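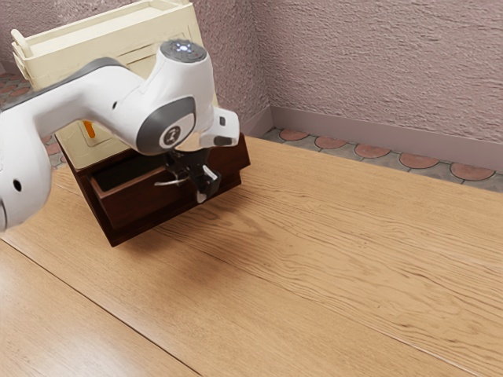

Saw Clondon on Thursday, the 7 o'clock show. Going to put my thoughts in a thread because I have more of them than I expected and nobody at work has seen it.

Short version first. It's a good film with one very good performance and a last act that doesn't trust the first two. 104 minutes. I'd have cut the final ten.

The setup: two brothers, Jotard and Niko, run a ferry on a lake that used to have three ferries. Their father has died before the film starts. The older brother wants to sell the boat and the younger one doesn't, and neither of them says so until we're well past the halfway mark.

Clondon is the name of the town, by the way. I spent the first few scenes thinking it was the name of the boat. The boat is called Tonuto, after a grandmother we never meet.

Director is Periklis Gavalas. I hadn't seen anything by him before. I gather he made a couple of shorts and then a TV thing, and you can feel the shorts in it. Single scenes are shaped very carefully. The joins between them are rougher.

The best of those scenes is the breakfast after the funeral. Jotard makes eggs for six people and four of them have already left. He puts the extra plates on the table anyway, then eats off one, then moves over and eats off the next. No music, no talking. My friend laughed and I didn't, and I think both are fine.

The actor playing Jotard is the reason to go. He has a heavy way of sitting down, like he's checking first that the chair will hold. He's funny when he's angry. When he has to be kind to somebody he looks away, and he does it a little differently with each person.

The younger brother is harder to judge. He's written as the one who feels things, so he gets the speeches, and the speeches aren't great. There's one on the dock about what water remembers. I would have been happy to never find out what water remembers.

He's much better when he's working. There's a long stretch of the two of them getting the engine running and you learn more about who was the favorite from who hands over the wrench than from anything on the dock.

Then there's Hrynyshyn, the buyer. She turns up 40 minutes in, with a folder. I was braced for a villain and she's just a tired woman with a reasonable offer. She has done this on other lakes. She tells Jotard the price will be lower next year and she's right, and the film lets her be right. I liked that a lot.

Her best moment is small. She takes the ferry across as a regular passenger before she introduces herself, pays the fare, and asks for a receipt.

I should say something about how it looks. A lot of gray, a lot of low cloud. The lake scenes are handsome but I started to notice that every time someone had a decision to make, we cut to the lake. By the third or fourth time I was ahead of it.

Inside the house is where the camerawork gets interesting. The rooms are small and it stays in doorways, so you're often watching one brother listen to the other one in the next room. When they finally argue, they're in the same room for the first time since the funeral. I didn't catch that until I was driving home.

The sound is excellent. You always know where the engine is. There's a scene late on where it cuts out and I felt it in my stomach before anybody on screen reacted.

Okay, the last act. Mild spoilers from here, so skip down a few posts if you're planning to see it.

Last warning.

Everything up to this point has been about a sale. Do they sign or not. It's a plain question and the film has been patient with it. Then with 20 minutes left there's a storm, and the younger brother takes the boat out alone, and we're in a different movie.

I don't mind a storm. But the film already had its crisis, at the kitchen table, with the papers sitting there and a pen that didn't work. That was tense. The storm is just loud.

It also lets Jotard off the hook. Before the storm he has to choose between the money and his brother, and either one is going to cost him. After the storm the choice has more or less been made for him. I think Gavalas got worried that a signature wasn't enough of an ending.

The very last shot is good, though. I won't describe it. It's a wide shot and it holds a lot longer than you expect, and the couple in front of me started putting their coats on and then sat back down.

Spoilers over.

Some smaller things. The aunt is wonderful and has maybe five lines. The dog belongs to a neighbor and wanders in and out of the film with no purpose at all, which felt right. The town bar has a TV showing what looks like the same soccer match in every scene, months apart. Might be a joke, might be a budget.

The score is mostly one accordion. It's used sparingly up to the storm and then it isn't.

There's a romance, sort of, between Jotard and the woman who runs the fuel pump. They have three conversations, all of them about diesel. I would have taken a fourth over the speech about water.

A couple of reviews I read call it slow. I didn't find it slow. Things are always getting done in it — ropes, forms, dishes. If you need plot every few minutes you'll be restless, but somebody is always busy.

It's also funnier than the poster suggests. The poster is two men with their backs to each other on a dock. That shot isn't in the film, as far as I remember.

Who's it for? If you like family stories where the fight is over property, go. If you have a brother, maybe go with him, or maybe don't. I called mine the next day and we talked about his gutters.

Mine was a half full room, mostly older people, and one man who explained the engine to his wife in a whisper. He seemed to know what he was talking about.

I hear it's only here through the end of August, evenings only, so don't wait on it too long.

I'd see the next thing Gavalas makes. I'd also see this again, up to the pen.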